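Leihgerät aus dem Repair-Café: Wer haftet, wenn etwas kaputt geht?
Gefragt am 20. Okt. 2021 in: Verein & Nachbarschaft

Jozefína Jireš
Guten Tag an alle, ich bitte um Entschuldigung für mein Deutsch, ich lerne es noch immer. Wir haben im Viertel eine kleine Gruppe, in der wir Sachen reparieren und auch Werkzeug ausleihen. Sie heißt Trekanard und ist kein eingetragener Verein. Im Februar hat ein Nachbar bei uns eine Stichsäge geliehen und nach 18 Tagen zurückgebracht. Der Schalter funktioniert nicht mehr. Die Reparatur kostet laut Werkstatt 86 Euro. Der Nachbar sagt, die Säge war alt und der Schalter wäre sowieso kaputt gegangen. Einen schriftlichen Vertrag haben wir leider nicht gemacht, nur einen Eintrag im Heft mit Name und Telefonnummer.
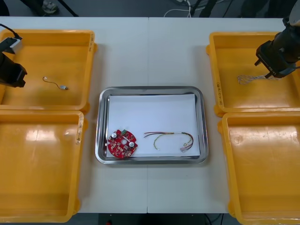
Meine Frage ist also, ob man von ihm das Geld verlangen darf, oder ob die Gruppe das selbst bezahlen muss. Ich möchte keinen Streit, er wohnt im selben Haus wie ich, zwei Etagen höher. Aber in der Kasse ist nicht viel, und die anderen fragen mich jedes Mal, was jetzt mit der Säge ist.

Pumby
einfach zahlen lassen, wer leiht der haftet. war bei uns im kleingarten auch immer so

Zeman
So einfach ist es leider nicht, wie mein Vorredner schreibt. Auch ich bin kein Jurist, aber ich habe mich mit dem Thema beschäftigt, als wir bei uns eine Leihstelle aufgebaut haben.

Wenn Sie kein Geld für das Ausleihen nehmen, dann ist es eine Leihe nach BGB. Im § 602 steht, dass der Entleiher die normale Abnutzung nicht vertreten muss, solange er die Sache vertragsgemäß gebraucht hat. Ein alter Schalter, der beim Sägen von einem Regalbrett aufgibt, gehört nach meinem Verständnis dazu. Anders ist es, wenn er die Säge fallen gelassen hat oder im Regen liegen ließ. Fragen Sie in der Werkstatt, ob man den Grund erkennen kann, und lassen Sie sich das aufschreiben.

Bitte warten Sie auch nicht lange. Für solche Ansprüche gibt es eine kurze Verjährung von sechs Monaten ab Rückgabe, das ist der § 606. Falls die Säge schon im Februar oder März zurück war, ist diese Frist wahrscheinlich vorbei, außer Sie haben in der Zwischenzeit mit ihm verhandelt.

Für die Zukunft empfehle ich ein Blatt mit Zustand bei Ausgabe und bei Rückgabe, und beide unterschreiben.

Jozefína Jireš
Vielen Dank, Herr Zeman, das mit der Frist habe ich nicht gewusst. Die Säge war Anfang März zurück. Ich werde mit ihm noch einmal im Treppenhaus sprechen und fragen, ob er freiwillig die Hälfte gibt.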